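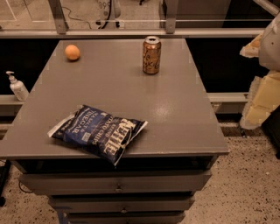
Vittoria Ferri reckons the worst part of any pantry swap is admitting you own four open bags of lentils, and she told me so before I'd even got my coat off. I'd come to Trulbridge to talk to Thitima Thaweesak about Restow, the Monday evening swap where people bring the food they bought and never ate. We ended up at her kitchen bench with a pot of tea and a tin of very good shortbread (swapped, of course).

Thitima started it after moving house. "I carried the same jar of tahini through three flats," she said. "Three! I don't even like tahini. I think I bought it to become a different person."

I laughed, then thought guiltily of the buckwheat flour at my place.

These days Restow has 226 households on its list, and the rules fit on an index card. Everything has to be sealed and in date. Fruit is fine if you'd eat it yourself. You take what you'll cook that week, and you don't have to bring anything to take something, which was the bit she had to argue for.

"People worried it would be stripped bare in ten minutes," she told me. "But most people are shy. I spend half the night pushing tins at them." 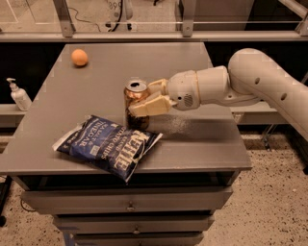

What do people bring the most of?

Tinned chickpeas, by a long way, then herbal tea.

The tea drives her a bit mad. Somebody brings peppermint, somebody takes the peppermint home, and a month later the same box is back with two bags missing, and by then it's open so she can't put it out. She keeps those for the helpers. I was drinking one of them, and it tasted mostly of cupboard.

Money hardly comes into it. The hall costs nothing before eight o'clock and the shelving came from Prasertsri, the grocer on the corner, when they refitted. Her one big purchase was a second-hand fridge, and she still grumbles about the delivery fee. 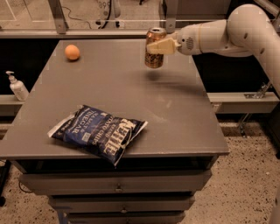 A drink can held above a grey tabletop.

I asked whether her own cupboards were tidy now and she got up and opened one for me, bless her. It was chaos! Rice everywhere, a bottle of fish sauce on its side, and right at the back, a jar of tahini.

"That's a new one," she said. "I've got a recipe for it this time."

She gave me a bag of red lentils on my way out. I've made soup twice.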